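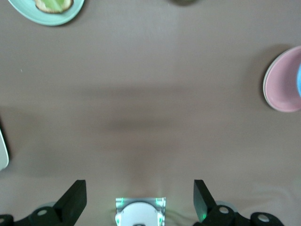

图片来源：Flilateo 项目组／腕部相机画面

首页　项目　设备与采购　会议纪要　下载　联系

Flilateo 项目设备采购与预算协调会纪要

时间：2023年5月，周一上午
地点：Reisinger 楼实验区会议室
主持：Andri Ammann
记录：Severin Kuster
出席：机械组、视觉组、软件组、采购组代表
缺席：安全组（书面意见已提前提交，见第六项）

一、上次纪要的确认

2月会议纪要无异议通过。遗留事项中，工作站供电改造已完成，线缆标签待补。夹爪备件的询价由采购组继续跟进，本次并入第二项讨论。旧控制柜的处置方案尚未提交，保留为遗留事项。

二、夹爪手指与备件

机械组汇报了餐桌整理工位目前使用的黑色平头双指夹爪的情况。手指本体强度满足要求，问题集中在指尖内侧的接触面：夹持表面光滑的盘沿时，接触面积偏小，稍有角度偏差即出现滑移。夹持较厚的碗沿时未见同类问题。

讨论了三种处理办法。第一，保留现有手指，仅加贴可更换的软垫。第二，向 Dramik 订购加宽型手指，接口尺寸与现有支架一致。第三，更换整套夹爪。机械组倾向第二种，理由是支架和关节件可以继续使用，标定流程只需局部修改。软件组指出，指尖加宽后在腕部相机画面中的遮挡范围会增大，画面下方左右两角本已被手指和支架占去，靠近夹持点的可见区域不宜再缩小。

Ammann 要求机械组在下单前提供加宽型手指的三维模型，由视觉组在仿真中核对遮挡。若两指张开时中间的可见区域明显变窄，则退回第一种办法。

备件预算暂定为600瑞士法郎，包含手指、紧固件和软垫，不含运费。采购组说明，Dramik 对小批量订单另收处理费，与软垫分开下单并不划算，建议合并。会议同意合并下单，软垫材料的牌号由机械组在订单附件中写明，避免供应商自行替换。

更换整套夹爪的方案本年度不再讨论。

三、腕部相机与照明

视觉组说明了工位的照明条件。以本页题图为例，桌面为哑光，反光不强，但亮度分布不均，中间有一条较宽的暗带，阴影边缘模糊。浅色餐具的轮廓与桌面的对比尚可，靠近画面边缘的白色或浅灰色器皿只露出一小段弧边，分割模型容易漏检。两指之间的圆形部件及其周围的反光面也在画面内，边缘有绿色高光，自动曝光是否受其影响需要单独测试。

关于照明，提出以下两个方案：

方案甲：在工位上方加装漫射面板灯，亮度可调，由工位控制器统一供电。优点是不增加腕部负载，缺点是机械臂自身仍可能在桌面上投下阴影。

方案乙：在腕部加装小型环形灯。优点是光源随相机移动，缺点是线缆需要穿过腕部关节，并且可能在有釉面的盘子上产生高光。

视觉组原先支持方案乙，讨论后改为先试方案甲。软件组补充，方案乙会改变已有数据的光照条件，旧数据与新数据混用时需要额外标注，工作量没有列入计划。机械组对腕部走线也有保留意见，现有走线空间在换装手指后还要重新核对。

采购组已取得 Zillgate 的面板灯报价，但报价单未注明调光接口的类型，需补充确认。会议决定先借用样灯测试，测试通过后再列入正式采购。样灯的安装支架由机械组自制，不另立预算。

关于是否更换相机，视觉组认为目前的图像质量足以区分餐具和食物的大致轮廓，暂无更换的必要。题图左上方浅青绿色盘中的食物只有下半部分进入视野，此类情况应当通过调整观察位姿解决，换用更高分辨率的相机没有帮助。可以考虑更广视角的镜头，但边缘畸变会加重，标定板也要重新购置。本项记为待研究，不占用本期预算。

四、餐具、桌面与耗材

软件组提出，现有测试餐具的颜色和形状种类偏少，训练集中浅色盘和单色碗占比过高，需要补充带花纹的、深色的以及透明的器皿。采购组提醒，不同批次的餐具即使型号相同，边沿厚度也可能有差异，建议同一型号一次购足，并留一部分不拆封，作为后期对照。

会议同意补购，单次采购总件数最多100件，含更换件。具体型号由软件组和机械组共同提交清单，清单须注明材质、外径和边沿厚度。未注明边沿厚度的型号不予下单。

仿真食物模型另行采购。讨论中有人提出使用真实食物，经讨论认为两类都需要：模型用于重复性测试，真实食物用于验收前的检查。真实食物由当班人员按日购买，凭票报销，列入日常耗材，不列入设备预算。食物残渣的清理写入工位操作说明，每次更换场景前必须检查指尖和软垫表面。

桌面本体不更换。视觉组要求在采购深色桌垫之前先确认其表面无织纹，否则深度图噪声会增加。机械组要求桌垫厚度均匀，铺设后重新测量桌面高度，并将数值写入工位配置文件。

五、工位扩充与供货周期

项目计划在下半年增设两个同类工位。Ammann 说明，场地已经确认，设在 Reisinger 楼现有工位旁边，地面承重和网络端口均可满足，电源回路需要另行申请。

采购组汇报了供货情况。机械臂的供货周期为九周，自订单确认之日起计算，控制器与机械臂同批发货。夹爪和支架由 Dramik 提供，周期较短，但需在机械臂到货前完成接口核对。腕部相机沿用现有型号，以便共用标定程序和数据格式。

软件组询问能否先到一台，另一台延后。采购组答复，分批交货会失去合并运输的条件，且两台的固件版本可能不同。会议决定同批订购，在合同中写明固件版本一致，并要求供应商在发货前书面确认版本号。

关于租赁，采购组比较了购买与租赁两种方式。租赁的前期支出较低，但租赁合同不允许改动腕部法兰，与现有支架的安装方式冲突。会议不再考虑租赁。

存储设备列入同一预算科目。软件组须提交每个工位的数据量估算，包括腕部相机和外部相机的图像、关节状态及夹爪开合状态。估算须分别给出压缩前和压缩后的数值，并说明保留期限。采购组在收到估算前不询价。

六、安全组书面意见

Kuster 宣读了安全组的书面意见，要点如下：

（一）新增工位的急停按钮须与现有工位相互独立，禁止串接在同一回路。
（二）样灯测试期间，灯具支架不得进入机械臂的工作范围。进入时须先修改限位，并由安全组签字。
（三）玻璃器皿只能在加装侧挡板后使用。侧挡板费用列入工位扩充预算。
（四）更换手指后须重新设定夹持力上限，并附测试记录。

机械组对第（三）条提出疑问，认为透明塑料器皿可不受此限制。会议同意按材质区分，由安全组在下次会议前给出修订文字。其余各条接受。

七、决议与分工

1. 加宽型手指：机械组提供模型，视觉组核对遮挡，核对通过后由采购组向 Dramik 下单。负责人 Kuster。
2. 面板灯：采购组向 Zillgate 确认调光接口并借样灯，视觉组制订测试步骤，测试须包含自动曝光开启和关闭两种状态。
3. 餐具清单：软件组起草，机械组复核，缺少边沿厚度的条目退回。
4. 新增工位：采购组准备合同草案，写入固件一致性条款。电源回路申请由 Ammann 提交。
5. 数据量估算：软件组提交，格式沿用上一年度模板。
6. 旧控制柜处置方案：机械组在下次会议上说明。

八、其他

软件组要求将工位配置文件纳入版本管理，今后更换手指、灯具或桌垫时须同时提交修改记录。无异议。

采购组提醒，各组提交的报价单应附供应商联系人和有效期，过期报价不再录入系统。

下次会议议程由 Kuster 汇总，各组的补充议题请直接提交给记录人。

Flilateo 项目办公室　Reisinger 楼　｜　联系我们　｜　© Flilateo 项目组　｜　返回顶部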